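Dayana Quintero
October 1, 2026

Notes on collecting grasping examples with hand-held grippers. Short thread, mostly for people who are about to start their own set.

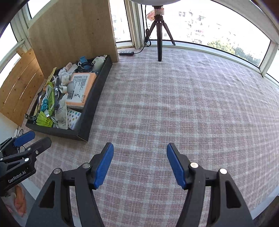
Front gripper open, tray on the floor by the cabinet.

1/ We finished the tidy-up set for Flolen this week. 2772 recordings kept. Each one is a person holding a gripper in each hand and moving things out of a tray, or back into it. The model gets the video from the gripper plus how wide the jaws are open.

2/ 235 recordings were thrown out. Most of those were our fault and had nothing to do with the gear. People forgot to start with the jaws open, or they started talking to someone and stopped halfway through a task.

3/ The rule that cut our rejects the most: jaws open, hold still, count to two in your head, then go. Same at the end. If the start and end are clean, Percy can split the recordings with a script. If they aren't, he has to do it by hand and he will let you know.

4/ Tray contents. We began with boxes because boxes are easy. The model got good at boxes. So we moved to a mixed tray: cables, a cloth drawstring bag, flat packets, a shuttlecock, small clips, a plug adapter. Much slower to record. A good session in August was 239 recordings with boxes. With the mixed tray our best was 38.

5/ Coiled cables are the worst item. You pick up one loop and the rest comes along or it doesn't. We argued over whether a half-lifted cable counts as a success. Our answer: if it ends up outside the tray and nothing else does, keep it.

6/ Cloth bags are easier than I expected. Pinch near the top, lift straight up. New people tend to grab the middle and squeeze hard. That works for a hand but it looks messy in the data.

7/ Slow down. Everybody moves at normal hand speed on the first day and the video smears. Yhon tells new people to move as if the tray were full of eggs. I just tell them half speed.

8/ Repack the tray between recordings. Properly, with things on top of other things. We had one long run where the same packet was always on the right, and the model learned to reach right. Soledad spotted it after we had already trained on it. That was two days gone.

9/ Change the place too. Same tray, different floor, different time of day. Rugs, bare floor, a table. Rooms with big windows give you very different footage in the morning and late afternoon, and you want both.

10/ Keep a written log. Ours has four columns: who, which tray, where, anything odd. The "anything odd" column has been more useful than the other three.

11/ Wipe the finger pads when you change people. Dust builds up and small packets start to slip.

12/ Next up is two-handed work, one gripper holding the bag open and the other one filling it. Alcides has tried it a few times and says the holding hand gets tired first. Will post numbers when we have a full set.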